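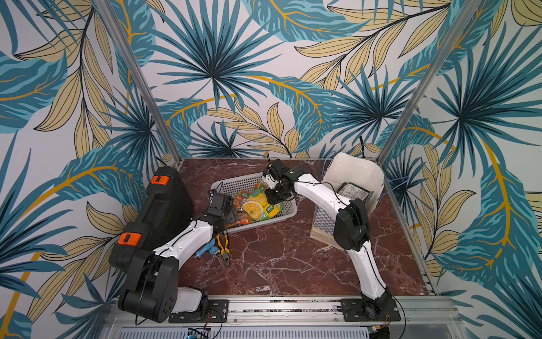

Pantry week at the Middale house. Long overdue!! Nhi Lại and I have been putting this off since before the Gravell move and it finally got done in May, mostly in the evenings, mostly with the radio on. Started with packets because packets are the worst, they slide off everything and get behind the jars and then you buy the same thing again. The gray mesh-sided basket is the one that worked in the end. Corn packet lying in the middle, the orange and red one along the side, little yellow-orange one poking up at the back. You can find the corn without digging, that was the whole point. Also yes, the leaf wallpaper, three walls of it, teal and navy and mustard. People either love it or go quiet. I love it. Looks great with the dark red-brown marble, white veins and all.

More pics to come when I get the rest off my phone. Notes for now so I don't forget what went where.

PACKETS
Anything soft that won't stand up by itself. Corn, soup, noodles, the sauce mixes Nhi brings back from Đỗ (the shop near her work, tiny, go early). Rule is one basket, if it's full you cook something. So far we have cooked a lot of soup.

JARS
Bottom shelf, heavy ones at the back. Went with plain labels, black pen on masking tape. Tried the Zokik label sheets first and they peeled in a week, corner first, then the whole thing in the rice. Masking tape it is. Ugly but it stays put.

TINS
Stacked two high, no more. Three high and the door catches. Tomatoes on the left, beans next to them, everything else wherever. Found a can of pears from the old apartment. Not opening it.

SPICES
Not finished. Don't look at the spices. Nhi wants alphabetical, I want the ones we use at the front, so right now it's half and half and neither of us can find the cumin.

BAKING
Flour, sugar, oats, in that order because that's the order I reach for them. Cocoa moved up a shelf. Sprinkles in an old jam jar, lid's a bit stiff, sorry. Over 800 grams of brown sugar in there, gone solid, so if anyone wants to make cookies PLEASE do. Put a slice of bread in with it overnight, that softens it up.

SNACKS
Low shelf, so the kids can get there without climbing. Crackers, raisins, the good pretzels. The really good pretzels are somewhere else and I'm not typing it here.

THE DOOR
Hooks for the totes, 2 of them, one each. Shopping list on a clipboard. If you finish it, write it down. That goes for you too, Nhi, I know about the peanut butter.

THINGS WE GOT RID OF
The wire rack that leaned. A bag of lentils with no date on it. Four lids with no jars. The bread machine went to my sister in Gravell, who has used it more in a month than we did in all the time we had it.

A few of you asked about measuring. Our shelf is 242 mm deep so most of the store baskets stick out in front, measure yours before you buy. I didn't the first time adn had to take the lot back.

Next up is the cupboard under the sink, god help us. Will post when its done, or when we give up, whichever comes first. If you've got a good way to keep spices let me know in the comments, need something to settle the argument.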